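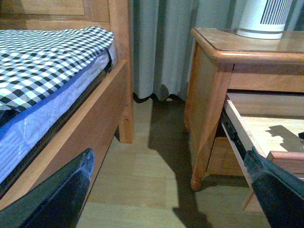

第四讲 谁在保管你的币：托管、私钥和对账

上周五下课的时候有同学追到走廊问我，他在 Brilten 上买的 Claris，到底算不算“在链上”。我当时赶着去接孩子，回答得很潦草，说了句“算也不算”就跑了，对不起啊！这一讲就从这个问题开始，把它讲透。讲义比往常长一点，课上我会跳着讲，跳过去的部分请自己读。

先说明一下，Brilten 是交易平台，Claris 是它上面挂牌的一种代币，Iltside 是我们实验课用的钱包软件，后面还会冒出来一个 Villalobos 案。这几个名字会反复出现，别搞混。去年考卷上有人把 Iltside 写成了交易所，我看了好久才看懂他在说什么。

4.1 余额是什么

大家打开平台的页面，看到一个数字，很自然就觉得“我有这么多币”。可是这个数字存在哪儿？存在平台自己的数据库里。你在平台内部买进卖出，绝大多数时候链上一点动静都没有，改的只是数据库里的两行记录：你多了，他少了。只有当你点“提现”，把币转到外面的地址，链上才会出现一笔交易。

所以严格地讲，你手里拿的是对平台的一个请求权，平台手里拿的才是能动用那些币的私钥。这跟你把钱存在银行有点像，但也只是有点像。银行背后有一整套存款保险、准备金、破产清偿顺序的规矩，平台背后有什么，要看它注册在哪里、用户协议怎么写、当地的法律认不认“客户资产”这个概念。三样都得查，缺一样你就说不清自己到底拥有什么。

课上有人会问：那我不放平台，自己放钱包，是不是币就在我的手机里了？也不在。币（准确说是账本上的状态）永远在链上，钱包里放的是私钥，用来签名，证明你有权动那一笔。手机丢了，只要私钥还有备份，换个设备照样能恢复。反过来，手机好好的，私钥被别人抄走了，那币随时可以走，而且走了以后没有客服电话可以打。

4.2 私钥、公钥、地址

这一节数学系的同学可以睡一会儿。

私钥就是一个很大的随机数。从私钥可以算出公钥，从公钥可以算出地址，倒着算在现有条件下做不到。别人给你转账只需要你的地址，你往外转账则需要私钥签名。就这么几句话，但我每年都会碰到同学把地址当成秘密藏着，把助记词大大方方截图发到群里，真的，每年都有……

助记词是私钥的另一种写法，准确点说，是生成一整串私钥的那个“种子”的写法。把一长串二进制数翻译成一组英文单词，人抄起来不容易错。顺序不能乱，拼写不能改。有些钱包还允许你再加一个口令，加了口令之后，同一组单词会导出完全不同的一套地址。口令忘了，单词全对也没用。我个人的意见是初学者先别加这个口令，等你搞清楚自己的备份习惯再说。

实验课上我们用的是测试网络，里面的币不值钱，随便折腾。请不要用真钱做作业！

4.3 备份放哪里

很多同学的第一反应是存网盘，第二反应是存相册。这两个都请打消。凡是会自动同步到别处的地方，都等于多了一个你管不着的保管人。手抄在纸上听起来土，但它至少不会联网。

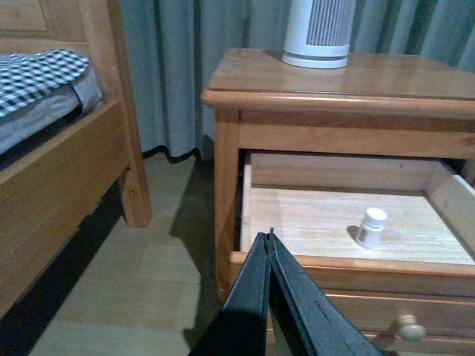
床头柜，抽屉拉开着。

纸的问题在于怕水、怕火、怕搬家，还怕家里人大扫除。所以一般建议抄两份，放在两个不同的地点。有人喜欢把单词拆成两半，一半放这里一半放那里，觉得这样更安全。我不太赞成：丢了任何一半你自己都恢复不了，而捡到一半的人，需要猜的范围又大大缩小了，两头不讨好。真要拆分，应该用专门的秘密分享方案，比如三份里凑齐任意两份就能恢复，这样丢一份没关系，单独一份也推不出东西来。具体算法放在附录里，考试不考推导，但会考你“为什么直接对半拆不好”。

另外，备份做完请演练一次恢复。把测试钱包删掉，拿着你抄的那张纸重新导入，看地址对不对得上。我带的上一届有 23 个同学做了这个练习，第一遍就成功的没有我想的那么多，最常见的毛病是字迹太潦草，自己都认不出自己写的是什么。

4.4 多重签名

自己保管的麻烦是单点故障：一把钥匙，丢了就全没了。多重签名的思路很朴素，一个地址由好几把钥匙共同控制，达到规定的数目才能花钱。公司金库常用“五把里要三把”这类设置。

注意两件事。第一，钥匙要真的分在不同的人手里、不同的设备上。五把钥匙存在同一台电脑里，那跟一把没区别。第二，要提前想好人员变动怎么办，有人离职了，他那把钥匙要及时换掉。Villalobos 案的麻烦就出在第二件事上，换人没换钥匙，案情材料我会单独发，请在讨论课之前读完前两部分（后面那部分是程序问题，感兴趣再看）。

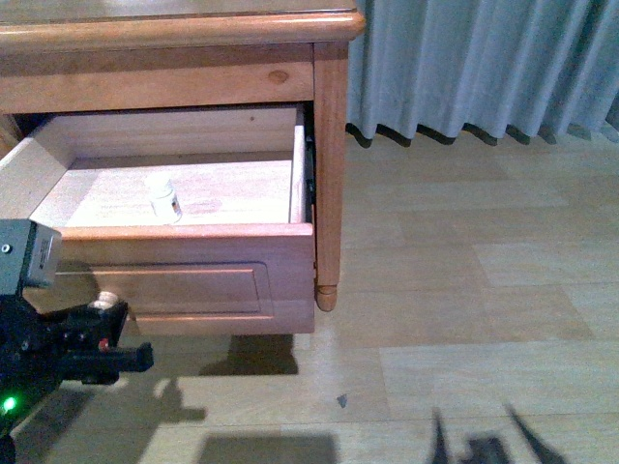 4.5 平台怎么证明自己有币

好，回到 Brilten。假设你决定还是把币放在平台上，毕竟方便嘛，那你怎么知道它没有把你的币挪走？

常见的做法叫储备证明，分两半。

前一半是资产：平台公布自己控制的链上地址，并且用这些地址的私钥签一段指定的消息，证明地址确实归它控制。任何人都能去链上把余额加起来。

后一半是负债：平台把所有客户的余额做成一棵默克尔树，公布树根。每个客户可以拿到自己那一条的路径，自己算一遍，看看能不能一路算到公布的树根。算得到，说明你的余额被算进总负债里了。

两半放在一起才有意义。只公布资产、不公布负债，等于告诉你“我口袋里有钱”，却不说欠别人多少。课堂练习用的数据是这样的：某平台公布的链上地址里合计有 1,628 枚 Claris，客户负债合计 3,118 枚。请问覆盖得了吗？差多少？平台如果解释说“其余部分借出去了，有抵押”，你会要求它再拿出哪些材料？最后这一问没有标准答案，我想听听大家怎么说。

即使两半都齐了，也还有漏洞。储备证明是某个时点的快照，平台完全可以在快照前临时借一笔币进来，拍完再还回去。还有，默克尔树只能让来查的人查到自己，如果大多数客户从来不查，平台漏掉几个人的余额也未必会被发现。再有，它证明不了有没有别的债，比如平台拿同一批币去做了抵押贷款，这在链上不一定看得出来。所以看到“已通过储备证明”几个字，请先问一句：什么时候做的，谁核对的，负债那一半在哪里。

4.6 热钱包和冷钱包

这一块去年讲得太快，今年多说两句。热钱包的私钥放在联网的机器上，提现快，风险高；冷钱包的私钥离线保存，动一次要走流程，慢。平台一般会两种都用，热钱包里留一小部分应付日常提现，其余放冷的。

比例怎么定？要看平时的提现量，也要看极端情况下客户一起来提的时候能撑多久。冷钱包的币从申请到真正转出来可能要几个小时甚至更久，中间这段时间只能靠热钱包顶着。很多平台“暂停提现”的公告里写系统维护，从外面看，你分不清它是在搬冷钱包的币，还是真的没币了，只能结合链上地址的变动来判断。

作业

一、用 Iltside 在测试网络上建一个“三把里要两把”的多签地址，从助教的水龙头地址领 50 枚测试币，再转出一笔，把交易编号交上来。三把钥匙要分在三个组员手里，别偷懒放在一个人的电脑上。

二、按 4.5 的方法，自己手算一棵四个叶子的默克尔树（哈希可以用程序算），写出第三个叶子的验证路径。

三、找一份交易平台的用户协议，随便哪家，找出其中关于客户资产归属的条款，用自己的话讲一遍。看不懂的句子原样抄下来，打个问号，我们课上一起看。

第一题按组交，后两题各交各的。下一讲讲手续费和交易排序，请带电脑。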